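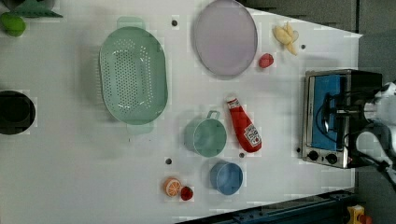

20 July 2020

Play kitchen, wear check + sorting, bench 2. Started late, Watkins order turned up at the door right when I had everything out. Signed for it, not opened.

Aim today: get the whole kitchen lot out of the tub, wipe down, decide what goes in the Pelar set and what stays behind as spares. Savvas Zervas wants the list before he writes the label text so no changing minds after this. (I will change my mind.)

Wash first. Warm water, drop of dish soap, soft brush. Did the colander twice. The little drain holes hold on to dried gunk like you would not believe, brush just skates over them. Ended up with a cotton swab in each one. Boring. Next time soak overnight.

Colander - keep. Light green, oval, flat handle each end. Biggest thing in the lot after the toaster oven and it eats the space in the tub whichever way you turn it. Tried nesting it under the lavender plate, no good, plate rides up and the lid won't close. Plate under colander is fine. Write that on the packing card!!

Plate - keep. Gets scratched if it travels face down, put a sheet of tissue in.

Cups, teal and blue. Both fine. Teal one has the loop handle, checked it for a seam split, pulled pretty hard, nothing. They take up less room on their sides, with the strawberries inside so those stop going to the bottom of the tub.

Strawberries: red ones, small. Ran them through the small parts cylinder AGAIN becuase I could not find the February sheet. Don't drop in, either of them. Written on the new sheet now, sheet is in the blue folder, folder is on the shelf over the sink. Not in my bag.

Orange slice - good. Color on the rind ring holding up after wash, no bleed on the cloth. Rubbed 100 strokes dry, 100 wet. Cloth stapled to the sheet.

Bananas - ok. Pale yellow, paler than I'd pick. Savvas thinks they look washed out next to the lime green fruit and he has a point. Could ask Silten for a warmer yellow but then that's another sample round and another three weeks. Leave.

Ketchup bottle: label is the worry. Red print and the little tomato are fine but I don't trust the edges in a wet play setting. Did 21 wipes with a damp cloth, corner still down. Thumbnail test, still down. Will leave it in a bowl of water over lunch tomorow and look again. Cap does not twist off by hand, good.

Black pot - to do. Ran out of time.

Toaster oven - separate entry, hinge force needs the proper gauge and Plonau still have it. Email them. Asked for it back twice now.

Tub: current one is too shallow, see colander. Catalog no. 3852 is the next size up, 70 mm deeper, same footprint so it still fits the carton. Price difference small enough I'm just going to order one and try it. If the lid closes w/ toaster oven out, call it done and box the oven on its own.

Greens: the leafy thing needs a name for the list. Have put "leaf veg, dark green" and Savvas can fight me.

Left to do
- pot
- ketchup label after soak
- packing card, plate goes UNDER
- order tub
- gauge, Plonau
- open Watkins box, check against slip

Everything drying on a towel on bench 2, please don't put it back in the tub yet, the cups hold water in the base and last time it all smelled.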